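Thursday, July, started writing 4.20 pm

Cables again. I promised Golnar I would write this up properly while it was still in my head, because the last time we sorted the lead cupboard all that survived was a sticky note saying "long ones left", and by the following week none of us could say whose left was meant.

We began straight after morning tea. Marichka had already pulled the tubs down and spread the contents along the big bench in the order they came out, which made a glorious mess but did show us what we own. I had been carrying around a picture of that cupboard as mostly power leads with a few odds and ends on top, and it is nearly the other way round. There are leads in there from before the move, leads from the Pillai job that should have gone back with the rest of the gear, and a good handful with ends that none of us could put a name to. Arash thinks two of those belong to the old label printer. He's going to look in the storeroom when he has a moment, and I have put them in a paper bag with his name on it so that they stop travelling.

The main thing we wanted to settle was how to store the thick ones. Thin leads are easy, they coil up in the hand and go in a pouch and that's the end of it. The thick ones fight back. For years we've wound them over the elbow, me included (I was taught that way and have taught other people the same, sorry Nasrin), and the result is a twist that never quite comes out. Davoud's suggestion was to leave off coiling the worst of them altogether and hang them from one end for a few days, so the weight could do some of the work, and only then coil them over-under into big loose loops. He did this at his last place and swears by it. I was doubtful about the wall space but happy to be shown.
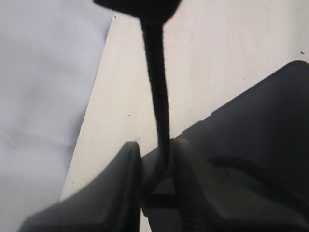
Thick black cable hanging, still a bit of a wave in it.

I'll take "a bit of a wave" over corkscrew any day. I'd like to leave the hanging ones until next week before anybody decides whether it's worth the bother, and I would ask everyone to resist tugging on them as they go past. I know the temptation, I've already done it twice.

Over-under practice took up most of the hour before lunch. Marichka picked it up at once, I think because she knits, and she ended up teaching the rest of us by standing beside each person and doing it in slow motion. Loop towards you, then the next one turned under, and let the lead tell you how big it wants the loop to be. That last part is where I go wrong. I want them all the same size so they look tidy on the shelf, and the stiff ones won't have it. Nasrin's compromise is two sizes of hook, small at the top and wide at the bottom, and she has sketched it on the back of the Valell delivery slip. Slip is pinned inside the cupboard door, please don't throw it out, the sketch is the only copy.

Ties: we opened the new bag of 100 fabric ones and have agreed on no more zip ties in the cupboard, ever. I cut off every one I could find, and nicked the jacket on one grey lead while I was at it – only the outer layer, but I've taken it out of use and it's in the repair tray with tape around the spot. The fabric ties stay on the lead when it is in use, fastened at the plug end. If you find one loose on the floor, it goes in the jar by the kettle.

Labels took longer than they should have. Golnar wants a number on both ends of each lead, matching the list on the shared drive, and I agree with her. We had a roll of 600 from Stuvach in the drawer, the wraparound sort with the clear tail, and the first few I put on peeled up again while I watched. Wiping the jacket down first with a little alcohol helped a good deal. So did Davoud's warm hands (mine are always cold and it does seem to matter). The old asset list runs up to 2,679, which was a surprise to me, and there are whole stretches of it for things we got rid of years ago. We talked about starting fresh at one and decided against it. Lead 1,976 is still 1,976, as it has been since before I came, and I'd be sad to see it renamed. It's the nice long orange one that reaches the back door.

Things that didn't get done:

The adaptor tub. We looked in, and closed the lid again.

Measuring lengths. Arash has offered to do this with the floor tape, but he needs the corridor clear and somebody to hold the other end. Early morning would suit him best.

Murudero order for the wide hooks. Nasrin to send me the part number, I'll put it through with the sandpaper. If they're out of the wide ones I would sooner wait than buy the pressed kind that bent on us last winter.

Testing and tagging. Anything with a mains plug still has to go through before it's shelved, so for the moment those are in the blue tub under the window and should stay there. If you badly need one, come and ask me and we'll test it together, it only takes a minute.

Golnar has taken the Pillai leads home in her car, as she passes their place on the way, and will get a signature for them. Bench is wiped down and the floor swept as far as the drill press. I still have the stepladder out and will put it away in the morning.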